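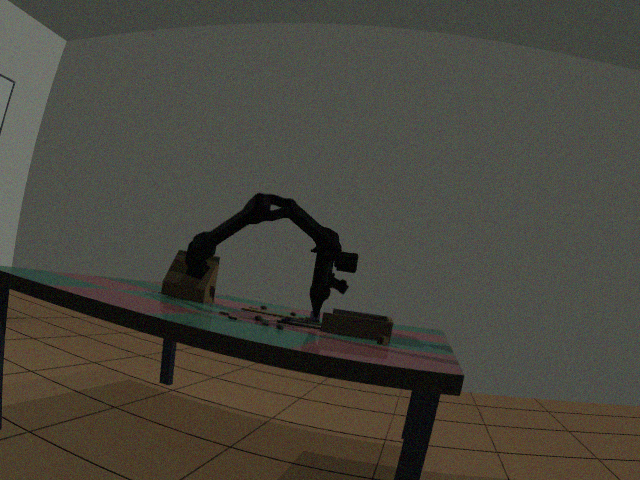
Popular Music Studies – Student Projects

Who still buys the whole album?
Yiran Zou, with Wanting Pan and Jinlong Qin

I picked this topic after a fight with my cousin over Jelo, the folk duo I've loved since middle school (she only knows the one song from the ad!). So we went through 361 listener reviews of their second record, Totard, and marked every track people named. Nearly 70 percent of them never got past side one, which hurt a little.

Wanting did the spreadsheet and I did the arguing. Jinlong read the older reviews, the long rambling ones – those were my favorites, and they talk about the lyrics way more than the new ones do. We left out seven that were clearly about some other band.

Next up is the live album, due in December. Draft handed in 2019-11-21.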